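3.2 Puzzle material

All sessions used small square picture puzzles, laid flat on a table with a green marbled surface. We chose cartoon prints in bright colors - the shapes are easy to tell apart, and the corners can be named by what is printed there. Figure 2 shows one of the boards, with white flowers in its lower left corner.
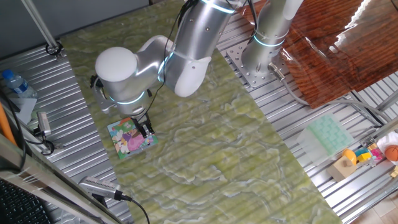 Figure 2. Picture puzzle on the green table.

Each puzzle was used in 15 sessions and then replaced. Hájek kept the boards in 6 sets, following the sorting scheme of the Clutilness study, and worn boards were left out of the scores in Section 4.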